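Week 5: Teaching by Teleoperation
Notes by Barnabás Vass

Last week we moved the arm by grabbing it. This week you drive it from a handheld controller in the Fokov simulator, where the only thing you can damage is your confidence.

The task is to put small cubes on top of the big block. You will think this is easy until your first attempt. Record 40 demonstrations per pair. Failed attempts go in a separate folder, and please name it something your partner can say out loud in class. 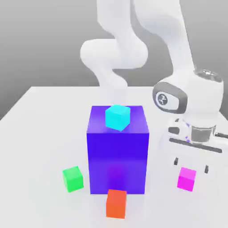
A few habits matter more than talent. Line up over the cube before you descend. Don't stop to think halfway down – the policy will learn to stop there too, and it won't be thinking. Pick one grasp direction and stick with it. A learner shown two equally good ways to go around an obstacle will often split the difference and hit the obstacle.

Speed is a matter of taste, up to a point. Last March one pair turned in 100 demonstrations recorded at a crawl, and their trained policy was so careful that it timed out before closing its fingers.

Vary the starting positions between recordings. If the cubes always start in the same spots, you have taught the arm a dance.

Reading for next time: the handout on action chunking, sections 1 and 2. Recordings are due Saturday at noon.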